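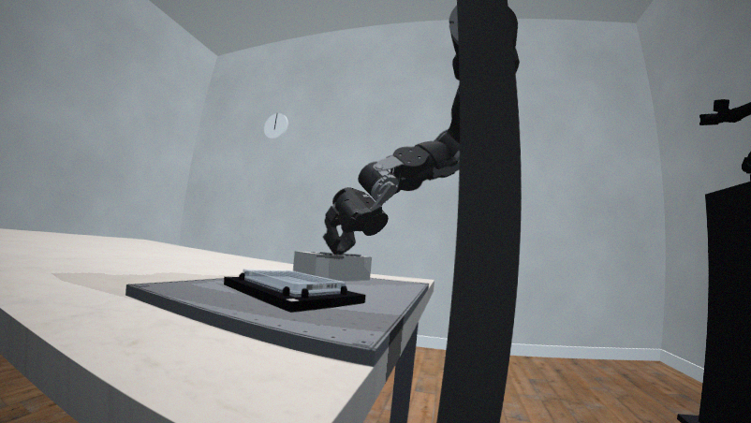
Speaker notes - Bodness preseason coaches' night
2020-12-20
Topic: bringing young halves into senior rugby league

(wait for the late ones, they're always parking)

Opening
Thanks for having me. Not a lecture. Stop me whenever.
Ask the room - who here has played a 17 year old in first grade? Hands up. Who regretted it? Leave a gap.

Why I'm talking about it
We blooded 2 kids in the halves at Huvley last season. One flew, one went back to juniors by October and nearly quit. Same training, same coach (me). So what was different. That's the talk.

The tackle thing
Everyone worries about size. Fair enough. But size wasn't what hurt our second kid, it was volume. Senior sides ran at him all day. 26 tackles in his first game, for a half!! He'd never made half that in juniors.
What I'd do now: put a back rower inside him who likes defending. Tell that back rower it's his job. Say it in front of the group.
Slide - edge defense, old way / new way. Don't read it out.

Kicking
Junior halves kick when they feel like it. Senior halves kick when the set says so. Start with last tackle options only. One long, one high, one on the ground. Add more after a month.
Tell the Paiva away game story - kid kicks on tackle two, wind takes it, they score off the next set. Keep it short, it ran way too long last time.

Talking
Biggest one. Kid won't yell at a 30 year old prop. Too polite.
Fix - have him run the video session Tuesday. Ten mins, he picks the clips. By week four ours was telling the front row off for being slow getting onside. They loved it.
NB check sound on the clip before I start

The crowd
Sternus Oval on finals day, roughly 3,000 in. Kid had never played in front of more than parents and a dog. Took him there the week before, empty, let him walk it and kick a few. Cheap and it helped.

Parents
Call them first. Before the team list goes up. Tell them he might get dropped and what happens then. I didnt do this with the second family and that's on me.

Dropping a kid
Face to face. No texts. Give him a date you'll talk again and stick to it.
Don't send him back to juniors without a job to do there.

Handout
Session plans, 154 copies at the door, one per club person please. Has the kicking drills and the four week defense plan. Page 3 has a mistkae, it should say left edge.

Questions
Probably get asked about contracts. Not my area, say so.
If it goes quiet ask about goal kickers.
Finish by nine, bar shuts early. Collect the clicker, it's borrowed.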